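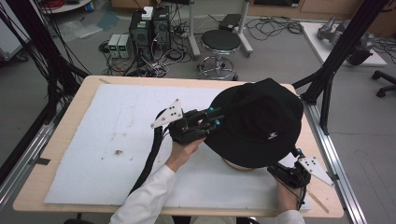 Looking after brass lamps and the home shrine

Oil lamps used every day build up a sticky brown film that ordinary washing-up liquid won't shift. Wipe out the old oil with kitchen paper first and put the paper in the bin. Soak the lamp in 300 ml of hot water with a spoonful of tamarind pulp for 9 minutes, then rub with a soft cloth, going well into the spout where the wick rests. Rinse and dry straight away, or the brass will spot.

Lamps with a lacquer coating should only be wiped. The Romel lamps are lacquered and the plain Memon ones are not. If you can't tell, try the tamarind on the base.

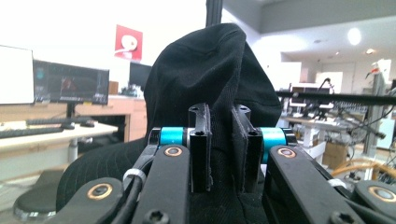

Black cloth pinched up into folds.

Kumkum and turmeric stain anything they touch. Brush the dry powder off the shelf before you bring water near it. On painted wood use a barely damp cloth and change it often.

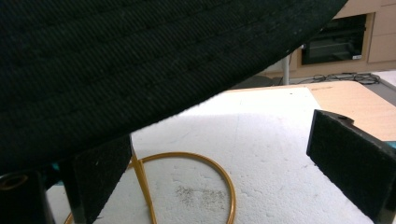
Incense ash can be left in the holder until it is cold and then tipped out. A layer of dry sand in the bottom makes this easier and stops the stick leaning. Sieve the sand now and then.

Take faded flowers off the same evening, as marigolds left overnight mark silver. Spare wicks keep best in a lidded tin, away from the camphor.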